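Zukovis publishes handling procedure for shared headphones

DRERNHOLM, 31/12/2022. Zukovis has released the first full edition of Cirkley, its written procedure for the receipt, inspection, cleaning and reissue of over-ear and on-ear headphones held as shared stock. The procedure is intended for libraries, language centres, colleges, museums and call-handling offices that lend headphones to more than one user. It can be requested free of charge from the Zukovis office in Drernholm.

Cirkley was drafted from bench records kept at the company's Pilkington Lane depot. During the recording period the depot received 1774 pairs of headphones from client sites. Of these, 699 pairs needed surface cleaning only and went back into circulation without any parts being replaced. A further 332 pairs were withdrawn. The remainder were returned to use after one or more parts had been changed, in most cases the ear pads or a detachable cable.

Scope

The procedure covers wired and wireless headphones with a rigid or folding headband. It does not cover in-ear types, hearing protection, aviation headsets or any item used in a clinical setting. Headsets with a boom microphone are included, subject to an additional check on the boom hinge and the microphone cover.

The text is written for staff with no training in electronics. No step requires the ear cup housing to be opened. Where a fault cannot be found without opening the housing, the pair is marked for withdrawal or passed to a repairer, according to the policy of the site.

The seven checks

Each pair passes through seven checks in a fixed order. The order was set so that a pair which is going to be withdrawn leaves the bench early and does not take up cleaning time.

The first check is of the headband. The band is opened gently to slightly more than the width of a head and allowed to close. Cracks are most often found at the point where the band enters the adjusting slider, and a torch held at a low angle will show them. Any crack in a load-carrying part means withdrawal.

The second check is of the sliders. Both sides are run to full extension and back. A slider that drops under the weight of the ear cup is recorded as loose. Loose sliders are acceptable for desk use and are not acceptable for stock lent to children, where the cups tend to slip below the ear.

The third check is of the hinges and swivels. Folding models are folded and unfolded twice. The operator listens for grit and looks for exposed wire where the cable crosses the hinge.

The fourth check is of the ear pads. Pads are examined for splits, flaking, flattened foam and staining. Pads are always changed in pairs. A new pad next to a worn one alters the seal on one side, and users report this as a fault in the sound.

The fifth check is of the cable, plug and socket. The cable is drawn through the fingers from end to end, and the plug is inspected for bending and for dirt on the contacts. On wireless models the charging socket is inspected with a magnifier. Lint is removed with a dry wooden pick. Metal tools are not to be used in a charging socket.

The sixth check is the listening test. A recorded track is played containing a left-only passage, a right-only passage and a slow sweep from low to high. Volume is set before the headphones are put on. The operator moves the cable at both ends during the sweep and notes any crackle or loss of signal.

The seventh check is of the label. Every pair carries a stock number on the inside of the headband. Labels on the outer face of the ear cup are discouraged, as they are picked at by users and leave adhesive behind.

Layout of the bench

The procedure includes a section on the work surface. A plain, pale, wipeable top is specified, clear of any item that does not belong to the check in progress. Dark plastic fragments, flakes of pad covering and small screws are easily seen against a pale surface and are easily lost against wood grain or a patterned mat.

Headphones are laid flat with the bands opened to their resting width. They are not stacked. Stacking was found to mark soft pad coverings and to bring cables into contact with hinges, where they catch when a pair is lifted out. Cables are to be coiled loosely and kept clear of the neighbouring pair. Detachable cables are removed on arrival and kept with the pair they came with until the fifth check is complete.

Pairs are brought to the bench in small groups so that each has clear space around it. Zukovis found that larger groups led to more mixed cables and more wrongly paired ear pads, and that the time saved in fetching and carrying was lost in sorting the errors out. The procedure leaves the size of the group to the site, subject to the rule that no two pairs may touch. 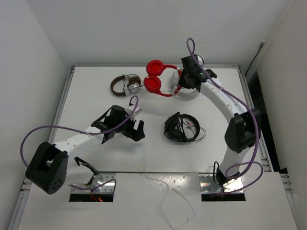
How often should the ear pads on shared headphones be wiped?

After every loan, using a cloth lightly dampened with a cleaner that the headphone maker allows on the pad covering. The pads should be left to dry in open air before the headphones are folded or put into a bag.

Cleaning

Cleaning follows the checks. Hard surfaces are wiped from the headband downwards, finishing with the outer faces of the ear cups. The cloth is dampened and never the headphones. Liquid must not be sprayed at the cup, the microphone opening or any socket.

Pads are treated according to covering. Smooth coverings are wiped and left to air. Fabric coverings are brushed dry, then blotted, and are given a longer drying period. Removable fabric covers may be washed where the maker's instructions allow it. Pads showing flaking are not cleaned, as wiping spreads the flakes and shortens what life is left in the covering.

The mesh or cloth behind the pad, which protects the speaker unit, is brushed with a soft, dry brush. Compressed air is excluded from the procedure at this point. In the depot's records it was linked to torn mesh on older stock.

Alcohol-based wipes are permitted on hard plastic and bare metal where the maker allows. They are not permitted on soft-touch coatings, which turn tacky with repeated use of alcohol. Sites that have used such wipes for some time should expect to find affected stock and should record it separately, so that the fault is not put down to age.

Storage and reissue

Cleaned pairs are hung on padded pegs or placed in divided trays. Hanging from a narrow hook is not recommended, as it leaves a permanent dent in soft headband padding. Wireless models are stored part charged and switched off. Where stock will stand unused over a long closure, the charge is checked before the closure and again before reissue.

Each pair is entered in the log against its stock number, with the result of each check, the parts changed and the initials of the operator. The Cirkley log sheet fits on one side of paper and may be copied into a spreadsheet. Sites are asked to keep the check headings in their original order, so that records from different sites can be compared.

Withdrawn stock

Of the pairs withdrawn at Pilkington Lane, the most common cause was a cracked headband, followed by failure of a fixed cable at the point of entry to the ear cup. Sound pads, detachable cables and screws were recovered from withdrawn pairs and held as spares, sorted by model. The remaining parts were sent for electrical recycling. Batteries that could not be removed without opening the housing were left in place, and the recycler was told of them in writing.

The procedure advises against repairing headbands with adhesive. Glued bands tested at the depot commonly failed again next to the first break.

Comment

Liv Hovland, technical editor of the procedure at Zukovis, said: "Most of the work on shared headphones is inspection. A pair on a clear surface with its cable coiled can be checked in around 7 minutes. A pair pulled from a box of tangled cables takes a good deal longer, and the hinge fault is usually the one that gets missed. We have put the layout of the bench into the procedure for that reason, with the same weight as the listening test."

She added: "Sites with a mixture of models should begin with the log. Without stock numbers there is no way to tell a recurring fault from a new one."

Availability

The first edition of Cirkley is supplied as a printed booklet with a separate log sheet and a bench card listing the checks. Sites may copy all three for internal use. Corrections and comments from users will be considered for the second edition, and should quote the page and the check to which they refer.

Replacement parts are not sold with the procedure. A guide to measuring ear pads is given at the back of the booklet and covers round, oval and D-shaped pads. Measurements are taken across the mounting plate with the pad removed.

About Zukovis

Zukovis maintains shared audio equipment for education, lending and visitor sites. Its office is in Drernholm and its bench work is carried out at the Pilkington Lane depot.

Press contact: Liv Hovland, Zukovis, Drernholm

Ends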